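12/15/24, handheld gripper notes, cloth runs

Okay, writing this up before I forget which folder is which. The question for this round was whether the wrist pose we recover from the handheld gripper stays good enough to train on when there's cloth in the way. Hongmei's bet was that the drift comes from the cloth covering too much of the view. Mine was that it comes from us swinging the thing too fast between grasps. (We have a coffee riding on it.)

Setup is the same as the September runs except for the new trigger spring. Two passes per item, one slow and one at normal folding speed, and the marker card gets shown at the start of every pass so we have a fixed reference to line up against. I kept forgetting the card in September and had to throw out a whole evening of clips, so now it's the first line on my checklist, in capitals!
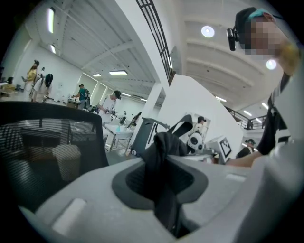
*Lech Kaczorowski*

The black cloth is the mean one. It's crumpled down into the gripper opening there, with a loose fold sticking up, and that's just the kind of dark, textureless blob I'd expect feature tracking to choke on. The background has plenty to grab onto by comparison, what with the stair railing, the pillar, the ceiling lights and the marker card over by the wall opening. My worry with this room was always the people moving around in back, but masking them out barely changed the poses, so I've stopped bothering with it for now.

Numbers so far: 3,361 frames through the Plorora pipeline, and the slow passes came out clean. On the fast ones the position error against the card got up to 40 mm, nearly always right after a quick turn of the wrist. Cloth coverage on its own didn't predict much. I sorted the frames by how much of the view was blocked and the curve is basically flat until things get really bad, then it jumps. So I'm claiming the coffee, though Hongmei says the jump at the end counts for her and she's not entirely wrong. We'll split it, I guess.

One thing I don't trust yet is the timing offset between the cap camera and the gripper camera. Atus (the sync script, not the old one) gives me a slightly different offset every time I restart it, and the fast passes are where that would hurt most. Could be half my "motion" error is really sync error. Ugh.

To do:

- rerun 12 of the fast passes with the offset locked
- try a shorter exposure, lights permitting
- ask Hongmei for her blocked-view masks so we're both sorting frames the same way
- rename the Stindisard folder, it has cloth clips AND calibration clips in it

Training waits until the offset thing is settled. The slow-pass data is already on the shared drive if anyone wants to poke at it.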